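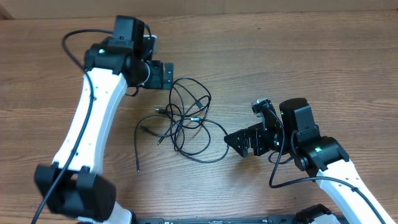 Coiling black cable on a wood tabletop: over-under or plain loops?

tunach_bench
Started sorting my spare cables in September. Most of them are black, unlabeled, and were stored as a loose pile in a drawer. I lay each one on the table, work the tangle open by hand, and coil it. Plain loops in the same direction give me a coil that springs back into figure eights within a day. Is over-under worth learning for anything shorter than a stage cable?

52ohm
Yes. Every plain loop adds a full twist to the jacket. Over-under alternates the direction, so the twists cancel. Length does not change that. A short cable just hides the problem longer.

machala_k
Disagree for anything under arm's length. Fold it in half twice, one hook-and-loop tie at the middle, done. Over-under on a thin cord gives loops too small to hold, and if an end passes through the coil you pull out a row of knots. I have done both for years and the folded ones come out of the box faster.

52ohm
Folding puts the bend in the same place every time. That is where the conductor breaks.

machala_k
On a tight fold, yes. I leave the bends open, wide enough for two fingers. No failures I could trace to it.

dolevell
Before any of this, get the tangle out properly. Do not pull on the ends. Spread the pile flat, find the outermost loop, and lift it clear of the rest. Pulling turns a loose tangle into a tight one. A bare wood top works well because the cable slides. On a rubber mat it grabs.

tunach_bench
The table is bare wood, medium brown, and black cable shows up well against it. No complaint there. My trouble is the memory in the jacket. Some of these sat bent for a long time.

dolevell
Hang them by the middle overnight in a warm room. PVC relaxes. Do not use a heat gun.

zarkgate_returns
Heat gun on low is fine if you keep it moving.

dolevell
It is fine until it isn't uniform, and then you have a soft spot. Hang it.

52ohm
How are you labeling? I went through 1,200 flag labels on one job and the adhesive let go on anything with a matte jacket.

tunach_bench
Paper tag on a string, at the plug end. Length and connector type, nothing else.

machala_k
Put the tag on the tie. Then it stays with the coil and you are not dragging it through the next tangle.

52ohm
And the first time the tie goes on a different cable, the label is wrong.

machala_k
Stitch the tie to the cable with a small zip tie. Mine don't come off.

tunach_bench
Going with over-under for the long ones and open folds for the rest. Tags stay on the plug end for now. I will post again when the drawer is done.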